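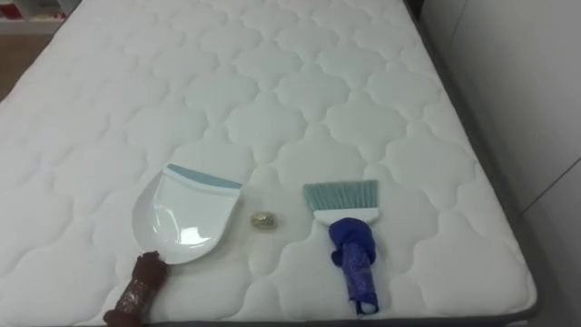

The quilted top

Musty smell in guest room mattress, how do I get it out?
Posted in Bedroom & Laundry

Hi all, long time reader, first post. We moved to Porkum in March and the guest mattress spent the whole winter in my brother-in-law's storage unit before that. It looks fine! White quilted top, no stains I can find. But the second you put your face near it you get that old basement smell, and my parents are coming to stay for 6 nights. I've had the windows open from morning until dark and I sprayed it with one of those linen sprays, and now it smells like a basement with lavender in it (my husband says this is worse, and he's right). I paid 250 for the thing and don't want to drag it to the curb. Do I try baking soda? Vinegar? Is it safe to use either one on the puffy quilted kind? It's a Dundach, if that matters, and the tag is so faded I can't read the care part.

tillie_m
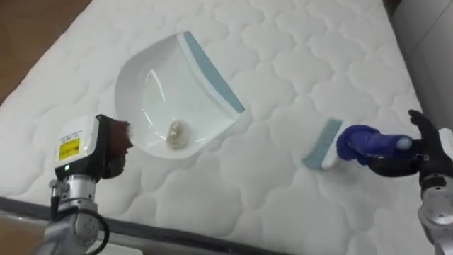 I also should have said that it can't be flipped, the bottom is just plain black cloth. And no yard, only a small balcony, so putting it out in the sun is pretty much off the table for me.

Ibrahim Okonkwo
Baking soda, yes, but give it way more time than the box tells you. Most people leave it half an hour and give up. Strip the bed, shake a whole box over the top, work it down into the seams with your hand or a soft brush, and leave it overnight with the door shut. Vacuum in the morning with the upholstery tool, slowly, and go along every groove, then do it all again the next day. I'd skip the vinegar. Anything wet soaks into the padding and takes forever to dry, and damp is how you got the smell in the first place. If you have a dehumidifier, run it in there the whole time. Also stand the mattress on its side against a wall for a day so air gets to the underneath, and sniff the bed base while you're at it! Mine turned out to be the slats.

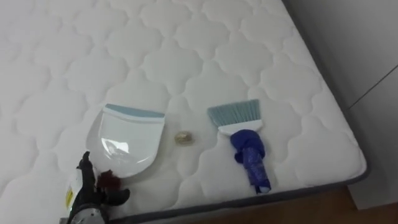
dundee_gal says the overnight part worked for her too, but she had to do it three times and she swears by cleaning out the vacuum filter first, or you blow the smell right back around the room.

porchlight13
just buy a new one, life is short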